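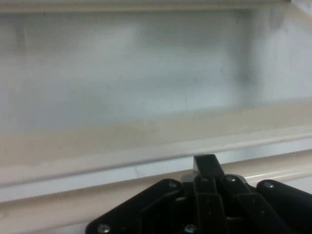

Why don't we get a lunar eclipse at every full moon?

The moon's orbit is tilted 5 degrees to ours, so most months it passes above or below Earth's shadow.

Week 9 handout, Intro Astronomy, S. Rocha

Terms to know
Node - where the moon's path crosses the plane of Earth's orbit. Two of them, opposite each other.
Umbra - full shadow. Penumbra - partial shadow, outer part.
Synodic month - new moon to new moon, 29.5 days. Sidereal month - 27.3 days, measured agianst the stars. Don't mix these up on the test.

Tides
Spring tide = sun and moon in line (new and full). Nothing to do with the season.
Neap tide = quarter moons, smaller range.
Most coasts get two highs a day, a bit over 12 hours apart. Dornham table is on the back, read it before lab.

Phases, quick version
New, first quarter, full, last quarter. Waxing = lit part growing. Waning = shrinking. A crescent seen in the west just after sunset is allways waxing.

To do
Bravo chapter 3, skip the box on libration. Problems 1 to 13, odd only. Moon log due 01/05/2026, sketches in pencil please.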